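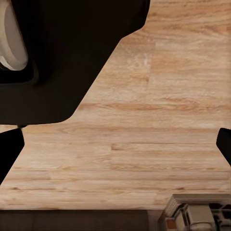
Wrist view in the simulator, gripper open over the wood surface.

Recording a Demonstration by Remote Control

This page describes the standard procedure for teaching the two-armed robot a household task in the Fomano simulator. It applies to operators who have completed the Pomel controller orientation. Questions about access should be sent to Lucía Robles.

Before recording

Load the home environment and confirm that both controllers are connected. Hold each controller still until the arms on the screen stop moving. Open and close each gripper fully, and leave both open. Check the wrist views as well as the head view. A wrist view that does not change when the arm is moved must be reported before any recording is made.

Read the task sentence aloud once. The sentence is stored with every recording, and the motion must match it. If the sentence says "pick up the case with both hands," a one-handed lift is not an acceptable demonstration, even when the case reaches its target.

Approaching the object

Start recording and wait 2 seconds. Drive the base until the table is within comfortable reach of both arms, then leave the base where it is. Bring the hands in from either side at a low height, with the fingers pointing toward the object.

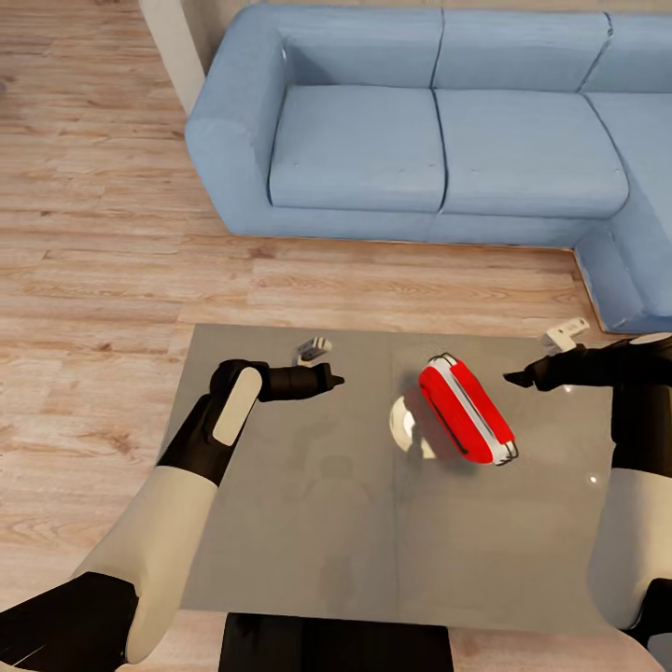 Pause briefly once the hands are on both sides of the object and compare the two gaps in the head view. If one hand is closer, correct that hand alone. Moving both at once tends to produce a wavering path, which the policy will learn along with everything else. On a glass tabletop, judge height from the fingertips and disregard the reflections.

Lifting and placing

Close in slowly until both hands make contact, and raise the object straight up before moving it sideways. At the target, lower it, open the hands, and withdraw along the path of approach. Keep recording until both arms are clear of the table.

Saving

Each session consists of 8 accepted recordings. A single recording should last around 100 seconds. Discard any attempt in which the object falls or an arm strikes the furniture. Small hesitations may be kept. After 5 discarded attempts in one session, stop and reset the environment.

Accepted recordings are uploaded to the Weltitz folder under the operator's initials. The folder used in February is closed to new files.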